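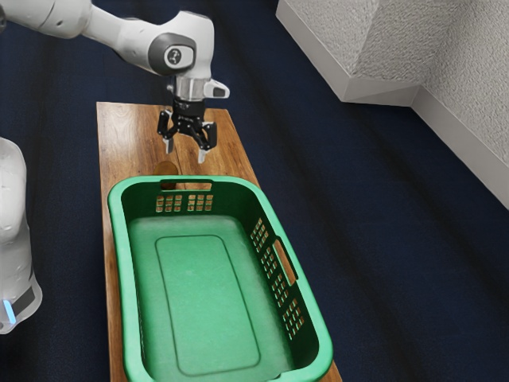 Ear wax, drops vs. irrigation – is my clinic just being lazy?

rastcombe_ron
Left ear has been blocked for two weeks. Feels like I'm wearing one earplug and I keep saying "what" to my wife, who now enjoys it less than I do. Went to the walk-in on Tuesday expecting them to flush it. They looked in, said "yep, wax," and sent me home with instructions to use softening drops and come back if it didn't clear. I could have told myself "yep, wax" for free. Is this normal now? My old doctor in Pletcombe had a big metal syringe and you were out in ten minutes.

Fusgate
Normal. They like it softened first. Flushing a rock-hard plug is no fun for either party.

Ojārs Sproģis
My old doctor also had the big metal syringe. I also had a hole in my eardrum afterward. I'm not saying one caused the other but I have told the story that way at every dinner for years.

If you have ever had a perforation, tubes, or surgery on that ear, tell them before anybody puts anything in it. Drops included.

rastcombe_ron
No holes that I know of. Just wax and resentment.

tinhorn
Skip the drops and buy a camera scoop thing. Mine cost less than the copay. You watch on your phone and dig it out yourself. Very satisfying, would do it to strangers.

Fusgate
Please don't dig around in your own ear with a scoop, Ron.

tinhorn
It has a CAMERA

Fusgate
So you'd have footage.

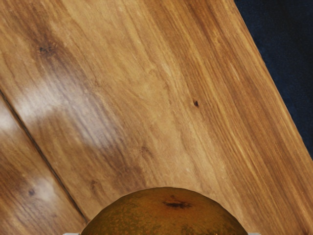 Mārtiņš Ķēniņš thinks you are both making this harder than it needs to be, and that would be me. Plain olive oil or the saline kind of drops, lie on your side, wait, sit up with a tissue. Do that for several days. Mine got worse before it got better because the wax swells, and I spent one evening sure I'd gone deaf for good. Next morning in the shower, pop. Heard the neighbor's dog for the first time in a week and wanted the wax back.

rastcombe_ron
Okay, the swelling is useful to know. Nobody at the walk-in mentioned it. I did four drops last night and by 9 pm I was listening to the TV through a mattress.

batista_again
Peroxide works faster than oil. It fizzes. You'll think something is happening even if it isn't.

Ojārs Sproģis
It can also sting and dry the skin out. I'd stay with oil if your ears get itchy, as mine do every February when the heat's on.

batista_again
I've used it for years without trouble. But I'll grant that I have ears like an old boot.
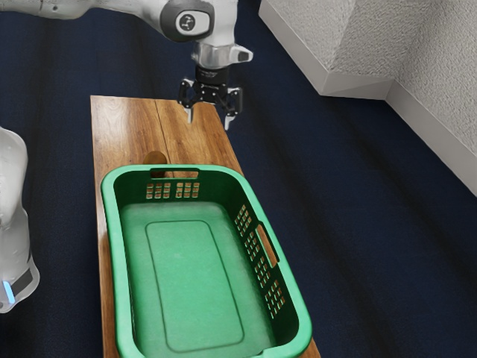 Pinned from the board's help pages: Blocked ears, the short version
2 min read

Wax is supposed to be there. It protects the skin of the ear canal and usually works its way out by itself. Cotton swabs tend to push it deeper, and so do earbuds and hearing aids in some people.

Don't use drops or water if you might have a hole in the eardrum, if you have ear tubes, or if the ear is painful or draining. Ear candles don't remove wax and can burn you.

Sudden hearing loss, with or without a feeling of fullness, should be checked the same day. So should bad dizziness or bleeding. Please don't post and wait for replies.

tinhorn
I notice it says nothing against camera scoops.

Fusgate
I'll write to them.

rastcombe_ron
Update. Five days of oil, no pop, so I went back. A nurse rinsed it with warm water and it took less time than parking did. Everything is extremely loud. My wife has asked me to stop commenting on how she chews.

Mārtiņš Ķēniņš
One more day of oil and you'd have had it.

rastcombe_ron
You can have the rest of the bottle.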